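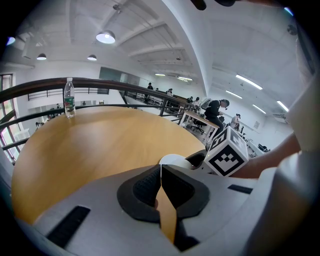 Notes, gripper drop talk, Fivenholm site. 30 min slot incl. questions. DON'T read the slides out.

Start w/ the log line. Episode 1442. Jaw position says closed, force says zero. Pause, let them look at it.

What happened: hand-held unit, normal pick and place run, June. Operator squeezes, jaws close, object slips. Squeezes again, slips again. Software happy the whole time. Marked as good grasps!! Say this twice, it's the real problem.

Background, quick, most of them know Gretska already:
- same jaws on hand-held and on the arm
- rubber lining in the jaws, glued in
- pose comes off the marker cube
- hand-held data trains the arm. So bad labels go straight through

First theory: marker tracking. Wrong. Lost most of a week on it. Own up to this, room will like it. We swapped cubes, redid calibration, changed the lights. Nothing.

Second theory: operators tired, half squeezes. Also wrong and a bit insulting, apologized.

Actual cause: lining had come unstuck at the tip on one side. Looks fine open. Under load it rolls back and the jaw reads closed on a fold of rubber. Pass the bad pair round here (in Pacheco box, blue lid, BRING IT).

How bad: 19 episodes confirmed by hand, out of 4000 in the batch. Small number but they clump, all same unit, so the policy picked it up. Arm at Neltitz closed, lifted, let go over the tray. Then went on to the next one like nothing hapened.

Safety bit, slow down. Nothing heavy, no one hurt. But the arm was carrying on after a drop with a person reaching in to pick the thing up. The stop should of tripped on lost load and didn't, load check was switched off for the demo and never switched back on. Our fault, not the vendor's.

Fixes:
- pull test on both linings at start of shift, log it
- force + position must agree or episode is flagged
- load check can't be turned off from the operator screen any more
- drop = stop, arm waits for a human to clear it

Still open: glue. Two types on test, no winner yet. Don't promise a date.

If they ask about retraining: yes, from scratch, w/o that unit's data. If they ask cost: take it offline.

Last slide is the pull test sheet, leave it up during questions.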